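**November, 3:40 pm, packing notes**

Spent most of the day on boxes again. Wanting Feng and I have been going back and forth over lunch about whether any of this counts as a chore yet, and I want to get my side down before I soften on it.

Her position: if a machine can put a pair of shoes in a shoebox, it can do half of what the returns room at Ganberg does, and we should stop being so gloomy. Mine: shoes in a box is the easy sentence. The hard part is everything the sentence skips over. Which way round do they go? Does the second shoe lie heel to toe with the first? Is the paper under them or on top? My aunt can do this while arguing on the phone, and she has never once thought about it.

I pulled up the old Rornport log for comparison. They got through 598 attempts at a folding job before anyone wrote down what "folded" meant, and when they went back to re-score, only 301 of them held up. I don't want to repeat that! So, our rule for now: a pack is good if both shoes are below the rim and a person could put a lid on without touching them. Buckles and straps don't matter unless they catch. (Wanting wants "toes opposite" in there too. I said fine, later.)

Things I keep coming back to:

- Soft stuff is still the worst. Plastic wrap moves when you go near it, and it looks different every single time.
- Cardboard wears out. A flap that has been opened a lot stops behaving like a flap, and a torn fold bends wherever it likes.
- Shiny black shoes against a dull table should be easy to find, but glare on the toe makes the outline wander.
- Light boxes slide. Duggan suggested a strip of grip mat, and I'd like to see how far we get without it, if only because nobody's hallway closet has one.

Both kinds of box, wrap in the carton and dress shoes next to the shoebox:

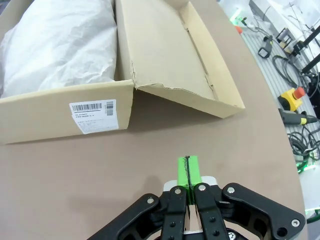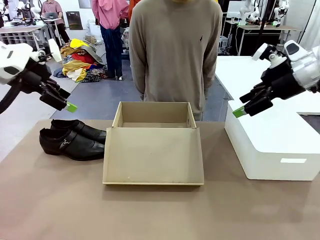 Cost keeps coming up as well. Cuvthorpe sent over a quote of $1,899 for a fixture that holds a carton square while you work on it, and I laughed, and then I thought about how much of my week goes into nudging boxes back to where they started. Still no. If it needs a fixture, it's a packing line, and packing lines have been around forever. What I care about is the version where somebody dumps shoes on a kitchen table and walks off.

So my answer for the moment is "sort of, if you set it up nicely," and Wanting's is "yes, slowly." We have almost the same opinion and have managed to argue about it for 2 lunches.

To do: fresh shoeboxes, same size as the current one. Write the scoring rule on the whiteboard so it stops living in my head. Ask Duggan if he still has those loafers, I want a pair with no strap. Try the wrap with one hand holding the carton wall and the other pulling, slower than feels reasonable.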